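Table-clearing robot still slower than a person, Tratance trial finds

31st December

A two-armed robot can now put away most of what people leave on a table, but it remains too slow and too easily put off by flat objects to be sold for the home, according to results released by the engineering firm Tratance.

The machine, known as Matei, made 1,026 attempts at picking up everyday items between October and the end of the trial. Each attempt was limited to 30 seconds. Jars and small boxes gave little trouble. Closed laptops and phones lying face up were the main cause of failure, as the fingers must find an edge before they can lift. 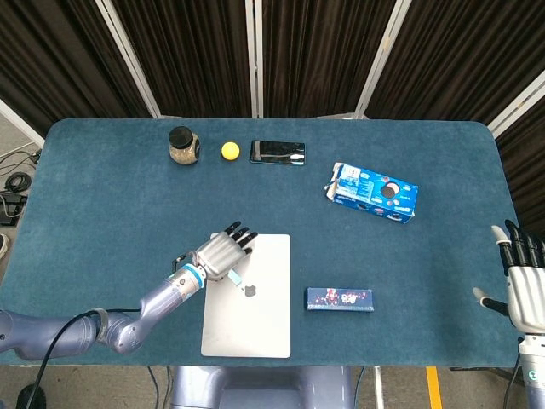
Lionel Lecomte, who leads the work, said the grip itself was no longer the hard part. "The hand will hold a jar quite well," he said. "Deciding where to put the thumb on something thin and smooth takes it two or three tries, and a person does it without looking."

Torn packaging was also a problem. A box with a loose flap changes shape when it is pressed, and the control software, supplied by Nulel, tends to treat the flap as a separate object. An update is being tested.

Tratance said the same hands would be tried next on shop-floor work -- sorting returned goods at a Ukia depot -- where items vary less and a slow pace can be made up by longer running hours. No price has been set for either use.

Lecomte would not give a date for a household version. Carrying items from one room to another, he said, has not yet been attempted, and neither has anything involving liquids.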